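Zirkcombe Makers' Workshop
Equipment planning meeting, Jul 26, 2020
In the chair: Benedito Camargo

Benedito welcomed everybody, thanked those who had brought biscuits, and said how very pleased he was to see so many faces after a long gap. The April minutes were agreed with one spelling put right.

1. Robot arm
We had a good long talk about the two quotes. Pliven would supply the arm and gripper together, with 2 days of training thrown in, while Bélanger is a little cheaper but charges separately for the gripper and for delivery. Most of us leaned towards Pliven, though it was felt only fair to ask Bélanger for one all-in price before we settle. Benedito kindly offered to write to them.

2. Small items
Agreed to spend up to £80 on baskets, balls and other bits for sorting practice. The fund stands at £347 after the spring sale, which cheered everyone up no end.

3. Software
The Tutau licence comes to nearly £200 a year. It was agreed to carry on with the simulator for the pick-and-drop exercises until the arm is ordered, and to look at the licence again then.
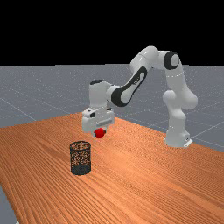
Will the arm need its own power socket?
Both suppliers ask for a separate socket within reach of the bench, so the cost of fitting one should go into the budget before any order is placed.

4. Any other business
The bench by the window wobbles and will be seen to. Warm thanks were given for the tea, and Benedito will send round the date of the next meeting.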